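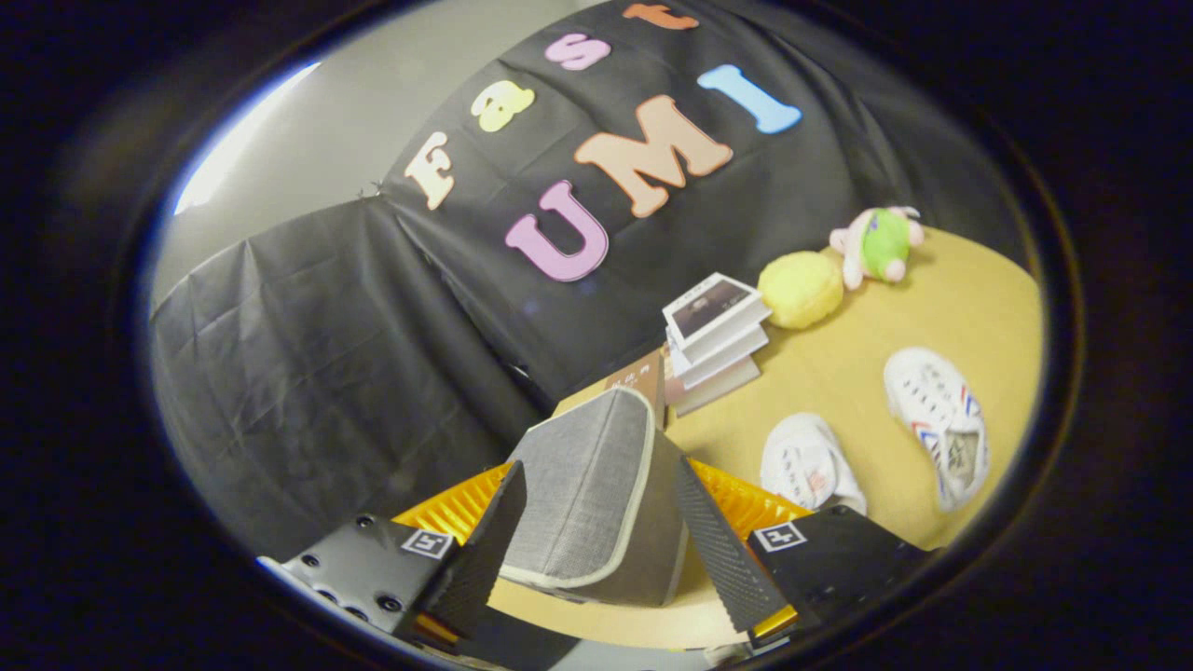
A grey fabric storage box in the gripper's fingers, with books, plush toys and trainers waiting on the table.

Vumanum trims robot budget, keeps the shoes
20/06/2019

Vumanum, the returns and refurbishing firm, has approved its equipment plan for the coming year, and the headline item is something that fits in one hand. The company will buy 11 hand-held grippers to record people picking things up and putting them down, and has put back the purchase of most of the robot arms that are meant to learn from them.

The arms were the exciting part of the original proposal, which ran to 70 pages and had a fold-out. Under the revised plan Vumanum will order three, to be installed at its Wernano site in November, with a decision on any more left until the following budget round. Staff who had already chosen names for the others have been asked to hold on to them.

The thinking, according to the planning paper sent to department heads last week, is that an arm without anything to copy is an expensive coat stand. A hand-held gripper can be used by anyone with a free hand and a table, and the recordings can be started months before the first arm turns up on a pallet. The paper also points out that grippers can be kept in a cupboard, whereas arms need a reinforced floor, a guard rail, a risk assessment and a meeting on who pays for the guard rail.

That last point has some history. Two years ago the firm bought a palletising machine from Hirano at what was described at the time as a very good price. The price did not include the compressor, the ducting or the removal of a wall. The machine works well and is spoken of fondly in the warehouse, less so in accounts, where its final cost is still used as a unit of measurement.

This time the extras have been written down first. Fingers are treated as a consumable, like printer ink, and have their own line. The paper assumes that the textured gripping surfaces will wear and that somebody will drop a gripper on a concrete floor within the first month. Spare sets are to be ordered with the main batch so that they arrive on the same lorry and escape a second delivery charge. Printed markers, storage for the recordings and replacement batteries for the checking stations each get a line too, as does 'miscellaneous', which has been cut by half and is expected to recover.

Then there is the matter of things to pick up. The training list has 368 objects on it, and the first draft of the budget had them all bought new. It was sent back. The second draft makes heavy use of what Vumanum already has, namely shelf after shelf of other people's unwanted goods. Books, soft toys, footwear and fabric storage boxes were the obvious first choices, being plentiful, cheap and difficult for a machine in quite different ways. A box with soft sides gives when it is squeezed. A book that is happy to be lifted by its spine will flop open when taken by the cover. Shoes have laces, and laces have opinions.

Only glassware has been left off the list entirely. The paper gives no reason and no one at the planning meeting asked for one.

Supply of the grippers went to Sultik, whose bid was not the lowest. It was the only one of those received to quote for repairs, and to say how long a repair would take. A cheaper bidder offered a longer guarantee but wanted broken units posted abroad at the customer's expense, with the original packaging. Vumanum, a company that handles returned parcels for a living, took a realistic view of the chances of anyone still having the original packaging.

Delivery will be in two lots. The first is enough to equip the trial tables at Wernano, the second follows once the supplier has been told what was wrong with the first. Payment is split to match, an arrangement the finance department asked for after Hirano and is understood to be rather proud of.

Staff time is the largest single cost, and the one most argued over. The original proposal treated it as free, on the grounds that people were there anyway. Shift managers replied that people were there anyway in order to do something else. The approved version pays for recording sessions as separate hours, booked a fortnight ahead, with a limit on how long anyone spends moving a plush toy from one side of a table to the other. Volunteers have come forward in good numbers – the work is done sitting down.

Not everyone is persuaded. The engineering team had hoped to standardise on one arm and buy it in quantity while the discount lasted, and a note attached to the plan records its view that waiting could cost more in the end. The reply, attached to the note, says that this may be so, and that the discount has now been about to end on four occasions.

The plan also sets out what has to happen before more arms are ordered. The three at Wernano must handle returned shoes and books for a full month alongside the ordinary sorting line, with stoppages logged and the cost of each one worked out by someone outside the project. If they manage it, a larger order goes into the following year's budget. If they do not, the grippers carry on recording and the question is asked again in spring, when floor space will be reviewed as well.

Space is already a sore point. The corner of the Wernano building set aside for the arms is where the Christmas overflow goes, and November is when the Christmas overflow arrives. The plan deals with this in a single sentence, saying that the two uses 'will be co-ordinated'. The warehouse has asked for a second sentence.

Orders for the first lot of grippers are due to be placed before the end of the month. The cupboard has been measured.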